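# The long wait for a tidy table

Dilani Sivakumar has spent eight years trying to get machines to clear up. Her firm, Hanness, works from the upper floor of an old print shop in Pusville, and when I called in one morning in March she was down on her knees looking for a screw under a filing cabinet.

"A robot could find that," she said. "It couldn't pick it up, mind."

Hanness sells software that tells a robot arm where to put its fingers. Most customers are small factories with one dull job they would like taken off their hands. A few want something for the home, and those are the calls Sivakumar has learned to keep short. The shop floor is ready for some of this. The house mostly is not.

At Carkow, a packing firm on the other side of town, I watched two arms fill cartons with jars of pickled beetroot. Anderson Rangel, who runs the line, said they had dropped 29 jars since the new year. His best human packer dropped more than that in her first month, he added, though she also noticed when a lid was loose and the arms do not. The jars are all one size and arrive the same way up. When the supplier changed the label to a shinier paper, the line stood still for a day and a half.
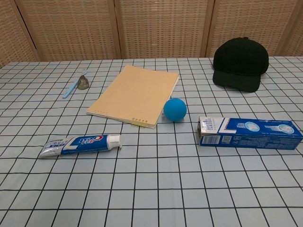
Tidying up is a harder job than packing, and it is the one people ask for first. A jar line has one shape to learn, while a bathroom shelf or a kitchen table has dozens, and no two days are alike. Take toothpaste. The box has straight sides and will sit still for a gripper, but the tube lying level with it has a crimped end and a white cap, and it gives when you squeeze it. A toothbrush is thin and lies close to the cloth. A ball can roll off if it is nudged. Then the machine has to know that the brush and the tube go together and that a baseball cap belongs somewhere else entirely, and here the homes we live in give it very little help.

Arūnas Bite, who writes the test lists at Hanness, scores each object separately. A run counts as a pass only if everything ends up in the right place and nothing has been knocked to the floor. Out of the last 500 runs, the firm's best arm passed 31. Boxes gave it little trouble. Soft tubes and anything flat were where it lost marks, and notebooks were the worst of the lot, as the fingers tended to lift the cover and leave the rest behind.

"People see one good run on a video and think it's done," Bite said. "I'd want to see the other runs."

Not everyone is put off. Dzintra Sepp manages Rozīte, a care home of 29 rooms, and she has had a wheeled robot on trial since the autumn. It carries clean towels to the bedroom doors and brings the empty trolley back. It does not go in, and it does not fold. Staff still do both, but they walk less, and Sepp has asked to keep it for another year. She would pay a good deal more for one that could make a bed.

Justinas Kütt, who repairs the arms at Carkow, thinks the first useful home machine will do one chore only, and that it will probably be laundry. Sivakumar disagrees. She would start with the floor – socks, toys, shoes – since a mistake down there costs very little. The two of them have been having this argument for years, and neither has a machine at home that does anything cleverer than wash dishes.

Before I left, Sivakumar found her screw. It had been in her cardigan pocket.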